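4.2 标记件的布置与摆放

本节只讲标记件本身,工位整体布局见4.1。先说为什么要单独写一节:前期整理数据时发现,同一块件换个人摆,高低、朝向都会差一点,后面对齐时全是麻烦。二月份那一批基本作废,重来。所以这里把做法固定下来,写得琐碎些,便于复现。

件的来源。全部由Charvát工坊按Sondar项目图纸加工,白色,哑光。哑光是硬性要求,第一版用过半光的面,灯一开黑框边上发亮,识别率掉得厉害。后来统一改哑光,灯不动,问题基本消失。颜色没再试别的,时间不够。

件分两类。一类是高的立板,标记贴近上端;一类是矮块,放在立板前面,中间开一个拱形口,口内再放一枚标记。两枚图案不同,不能混用。混用过一次,查了一个下午才查出来。编号登记在Narnon台账里,每块件背面手写编号,铅笔,别用记号笔,会透。

为什么要拱形口。最初的矮块是平面的,标记直接贴在正面,搬动时手指老是蹭到,边角卷起来。凹进去之后蹭不到了,四周还多出一圈轮廓,可以当作粗对齐的参考。圆顶比直角好加工,也好清灰。Dallent那边的同事提过用方口,试做了一块,内角积灰,擦不净,放弃。

摆放顺序:先立板,后矮块。立板落位后不再动,矮块从正面推入,推到底。两者叠放后形成一个台阶,上方标记露在台阶以上,下方标记在拱口里。从近处看过去,下方那枚的下缘容易被挡住,上方那枚一般完整,见图3。
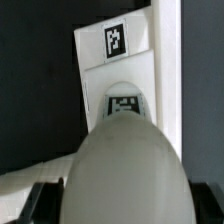 图3 立板与前方矮块的近景。上方标记完整可见,拱口内的标记下缘部分被遮挡。

遮挡的处理。我们的原则是不剔除。下缘被挡的样本保留,单独打一个标签,统计时分开算。理由很简单,实际使用中这种情况经常出现,剔掉了结果好看但没用。判定标准:黑色边框四个角能看到三个及以上,记为“部分遮挡”;少于三个,记为“无效”,不参与位姿计算,但仍计入总数。边界情况由两人分别判,不一致的取较严的一档。

倾斜问题也要提一下。立板从画面上看常常是歪的,这里面有视角的因素,也有件本身没放正的因素,单凭一张图分不开。所以另外加了一步人工复核,每换一次件,用角尺靠一下立板侧边,再靠一下矮块底边,两处都贴合才开始记录。贴不合就重放,不要用手去掰,掰过的件第二天会回弹。复核结果记在同一张表里,和编号放一栏。

数量。本轮共得到3,099条记录,其中标为部分遮挡的382条,无效的11条。无效的那几条回头看过,多数集中在同一块矮块上,拱口内标记贴得偏低,换贴以后没有在出现。这块件的旧数据没删,台账里注明了。

清洁和更换。每采10组擦一次,干布,不用酒精。酒精会让印刷面发灰,黑白对比下降,肉眼看不出来,阈值一跑就知道了。标记边缘起翘的立即换,不要压平了接着用。换下来的旧标记装袋留存,以备核对。

局限。第一,件的种类少,只有一种高度组合,结论能不能推广到别的尺寸,没有验证。第二,光照基本固定,强侧光下拱口内会不会有阴影压到标记上,只做了零星观察,没有系统测。第三,判遮挡靠人工,虽然是两人判,主观性还是在的。后续打算把拱口再加宽一点,看部分遮挡的比例能不能降下来,图纸已经改好,件还没到。

另外,矮块和立板之间的缝隙目前没有量。起初觉得推到底就是零,后来发现底面有毛剌时会留一条缝,位置也就跟着往前错。毛刺现在到货时统一打磨,缝隙值待补,拟列入附录B。

本节数据截止2023-07-30,之后新增的记录不在统计范围内。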